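The Kiltow Street Bus Depot: What I Learned From One Building
Local Heritage Project, Final Report
March 2021

Why I picked a bus depot

Okay, so most of my class went for churches or the old bank downtown, and I went for the bus depot on Kiltow Street. I rode past it every day in high school and thought it was the ugliest thing in town. Then in January I had to wait out a snow squall under the front canopy, and I started looking up, and there's this whole band of green glazed brick running under the roofline that I had never once noticed. I went home and changed my topic that night (sorry to my first proposal, which was about fences).

The question I set myself was pretty simple: does the depot deserve a spot on the Prokby local heritage list, and if it does, which parts of it?

Where I looked

My main sources were the building permit file, the old insurance maps and a box of Brullska Coach Lines papers at the public library. Brullska was the company that built the place. The box has 606 sheets in it, mostly timetables and angry letters about timetables, and I read every one! There's a whole fight in there about whether drivers should get a heated break room. They did get one, and it's still there, with its own little chimney.

I also walked the site twice with a tape measure and a clipboard. The permit drawings say the main shed is 30 feet high at the ridge. I couldn't get up there to check, so I'm taking the drawings' word for it.

What the building is

There are 2 parts, and you really have to think of them separately. The front is the passenger hall: one story, flat roof, rounded corner, big steel windows, the green brick band I already gushed about. Behind it is the shed where the buses were parked and fixed, a long plain space with steel trusses and a sawtooth roof that lets the north light in. The hall was clearly where the money went. The shed has no decoration at all, but I've come around to liking it more, mostly for the trusses. They're riveted, and they have the name Dogbe stamped on them, which I traced to a foundry across the river that closed before my parents were born.

Inside the hall you still get the terrazzo floor and the ticket counter. The benches are gone. One of the letters says they were sold off to a roller rink, and I spent way too many hours trying to find out which rink, with no luck.

Changes over the years

The rounded corner window was bricked in when the ticket office moved, and you can see the patch from across the street if the sun is low. The canopy was shortened on the east side to make room for taller buses. The shed doors are replacements, and so is the whole roof covering. I made a table of all the changes with the permit number for each one, and it's in Appendix B.

My professor's comment on my draft was that I treated every change like a crime. Fair! The canopy work is part of the story of buses getting bigger, so I rewrote that section and now I list it as a change that adds something. 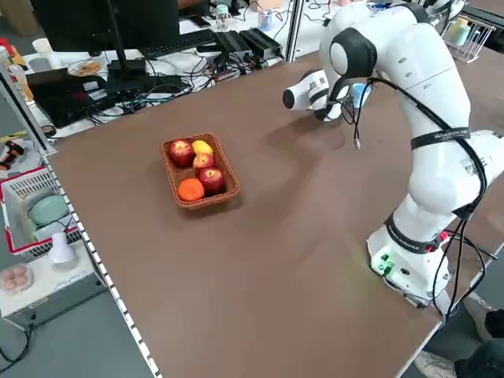 Is it significant?

I used the town's own criteria, which ask about history, looks, rarity and what a place means to people. For history I'd say yes, easily. The depot is the reason the east side grew the way it did. Before it opened, the streets behind it were orchards, and on the next insurance map they're full of duplexes.

For looks, I'd say yes for the hall and sort of for the shed. For rarity, I found no other depot in the county with both halves still standing, though I only had maps for part of the county, so take that with some caution.

The last one was the hardest. I put a short survey up at the library and got fewer answers than I wanted, but people wrote long ones. Lots of them mentioned leaving for the service or for college from that hall. One person just wrote "smelled like oranges and diesel," and I've been thinking about it ever since.

My recommendation

List the hall, the canopy and the shed trusses. Leave the shed doors and the roof covering out of it, so whoever owns the place can fix leaks without a hearing. I'd also like the bricked-in window noted as something that could be opened up again, if there's ever money for it.

What I'd do differently

I would start with the permit file and read the letters second. I did it backwards and had to redo most of my timeline. I'd also photograph the brick band on a cloudy day, as the glaze throws so much glare that half my shots for Appendix A had to be retaken.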